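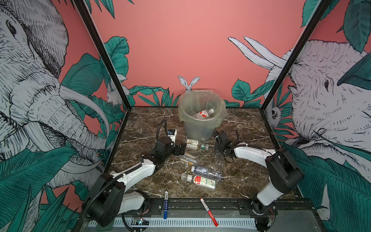 Flirnlow 3 Moored Acoustic Recorder

Manufacturer: Grewal
Category: Passive acoustic monitoring, large whales
Availability: Built to order

Overview

The Flirnlow 3 is a self-contained underwater sound recorder for long-term monitoring of baleen whales. It is designed to be left on a mooring, recording on a fixed schedule, and recovered at the end of the survey season. The low end of the recording band extends to 20 Hz, so fin whale pulses fall inside the measured range. The unit does not transmit and has no active sonar function.

Typical users are survey contractors, fisheries agencies and university groups that need presence data from areas where ship-based visual surveys are limited by weather or daylight. The recorder gives detections and received levels. It does not give an abundance estimate, and a single unit cannot locate a calling animal.

Recording

Schedules are set before deployment. The recorder can run continuously or on a duty cycle, with separate settings for each part of the deployment. A delayed start is available for moorings that are loaded on the ship well before they go over the side. Files are written uncompressed, and each file header carries the start time, gain setting, internal temperature and battery voltage.

Hydrophone sensitivity is measured for each unit before shipment. The calibration sheet is packed in the case and a copy is stored in the recorder's memory. Do not swap hydrophones between units without loading the matching calibration file.

Specifications

Depth rating: 2000 m
Lower frequency limit: 20 Hz
Hydrophone channels: 2
Battery packs: 3, user-replaceable
Housing: titanium, dual O-ring end caps
Clock: temperature-compensated
Memory: removable cards
External connectors: communications port, hydrophone port
Mounting: in-line frame or side clamp
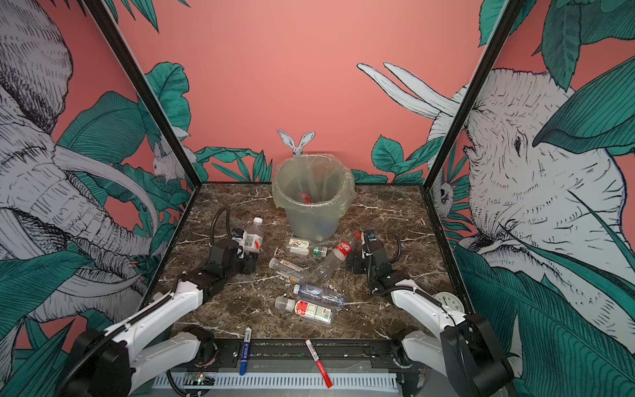
Two robot arms at a marble tabletop, with a light green bin at the back.

Mooring and deployment

The in-line frame takes the full mooring load and keeps the line clear of the hydrophones. The side clamp does not carry load and is meant for existing moorings where the line cannot be cut. In strong currents, use the fairing kit and keep shackles and chain as far from the hydrophones as the layout allows. Mooring noise sits in the same band as most baleen whale calls and cannot be fully removed in processing.

An acoustic release is not included. The frame accepts most common releases with the adapter plate (ordered separately). The recorder is nearly neutral in seawater when fitted with the optional foam collar. Without the collar, add its submerged weight to the buoyancy calculation.

Replace both end cap O-rings at every battery change. Inspect the sealing faces under good light and do not use metal tools to lift the old rings out.

Software

Nument is supplied with each recorder. It handles schedule setup, clock checks, file download and spectrogram review. Automatic detectors for repeated low-frequency calls are included, but thresholds should be set against a manually checked sample from the same site. Detector output exports as plain text tables.

Included

Recorder with hydrophones fitted
Three battery packs
Spare O-ring set and grease
Communications cable
Transit case - Bravano hard shell, foam lined
Printed manual and calibration sheet

Service and ordering

Recalibration is recommended after each long deployment. Units returned before October are normally ready for the following field season. Remove the batteries before shipping, and pack them separately under the carrier's rules.

Technical questions: Shiyu Wan
Quotes and export paperwork: Morena Colombo

Page revised 29 June 2021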